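Home Papers Methods Appendices Contact
9 min read

4. Handling rules for two-arm assembly work

4.1 Scope

The rules in this section apply to cells in which two arms share one work area and may hold the same part. They were drafted at Flonden and revised in March after comments from the Havberg site. Single-arm cells are covered by the earlier Brotow note and are not repeated here. A part is taken to be shared from the moment the second gripper closes on it until either gripper has opened fully.

4.2 Shared space

Where the grippers work close together, each arm shall have a named priority for the task. The arm with lower priority gives way. Speed limits for the shared volume are set before the first run and written on the cell sheet. Cables on the moving links are checked over the full reach of both arms, with particular care at the wrist. Figure 6 shows the two arms with their grippers near each other and a black flexible tube held by the right arm.
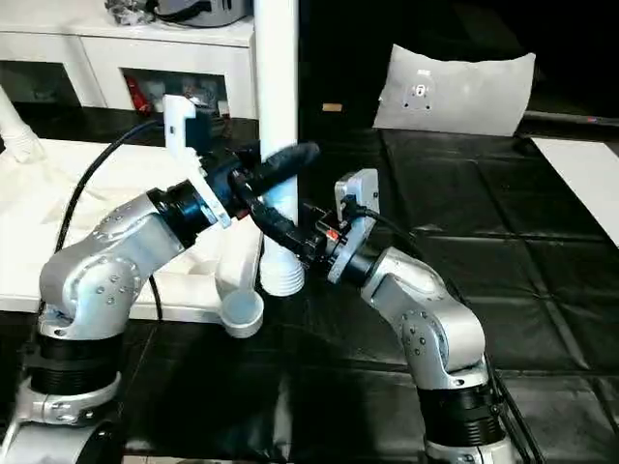
Who may change the priority of an arm during a task? Only the person named on the cell sheet, and only with both arms stopped.

A change of priority is entered in the log under its own number. Entry 2523 in the Zoubi log is a useful model: it gives the old setting, the new setting and the reason in two lines.

4.3 Holding a part with both arms

When both arms hold a rigid part, small errors in position turn into force on the part and on the wrists. The force limit shall therefore be set for the pair as well as for each arm. Grip points are chosen on sections that can bear the load. For moulded furniture, such as the upturned white table, one arm may hold the frame while the other grips a leg near its socket. 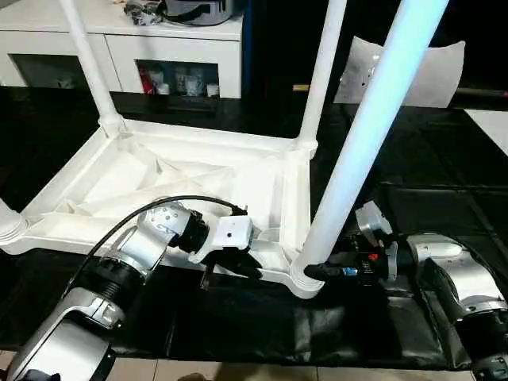

Rekha Arumugam objected that a limit for the pair is hard to test on site, and asked that the rule name a test piece. Her point was accepted in part. The rule now asks for a stiff bar of known length, but leaves the material to the site.

Release follows a fixed order. The arm carrying less load opens first, and the second arm holds still until the force reading has settled. If the reading does not settle, both arms stop and the part is supported by hand before either gripper is opened.

4.4 Close approach to thin features

Thin edges and fins need a slower approach than solid sections. The last part of the move is made under force control, and the wrist view is kept with the log entry. A fin lined up with the seam between the fingers, as in the close view of the white part, shall not be recorded as gripped on the basis of the view alone. The finger position and force readings are needed as well.

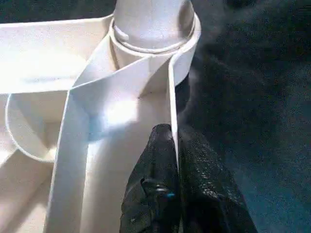

4.5 Records

Each site keeps its cell sheets and logs together. Walid Bataineh and Joaquín Sosa compared the forms used at Zoubi and Havberg and found that the Havberg form left no space for the pair limit. A revised form is given in Appendix 2.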